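Fleltumora: Household Manipulation Project
Final Report, Spring Term
Submitted by Lucyna Szczepańska, Danilo Cabrera and Colton Després
Faculty advisor: Dr. Hildegard Hinrichs

2. Background

The Fleltumora team was formed to study how a two-armed robot can be made to carry out small chores in an ordinary home. The project received $2,000 from the Jemstead Fund for Student Engineering, of which $200 was set aside for replacement cables and fasteners. Work in the bathroom began in April.

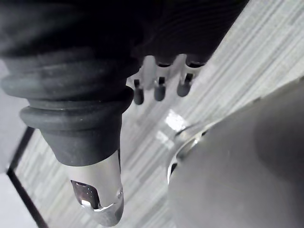
Wrist camera placement was the first design question the team had to settle. The camera was required to show the floor and nearby objects at close range, but any position near the gripper also brings the arm's own parts into view. The dark corrugated boot and the metal tip beneath it take up much of the left side, leaving the striped floor visible mainly between the hardware. Mr. Cabrera tested five mounting angles before one was adopted. The grayscale setting was kept for all wrist recordings in order to limit file size.

3. Procedure

Each session was run by one operator and one safety monitor. The monitor stood within reach of the stop switch at all times and ended the trial if either arm came too close to the counter. Hülya Eren wrote the checklist used before every session, which is included as Appendix B.

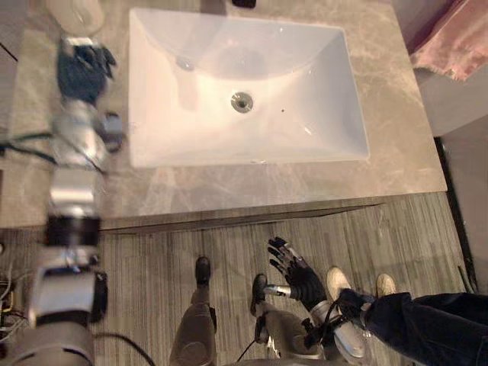 Trials were limited to eight per session so that the motors could cool. After each trial the operator recorded the task, the result and any contact with fixed surfaces. Logs were copied to the Floder server every Monday and reviewed by Ms. Szczepańska. Trials with missing wrist video were marked incomplete and left out of the results in Section 4.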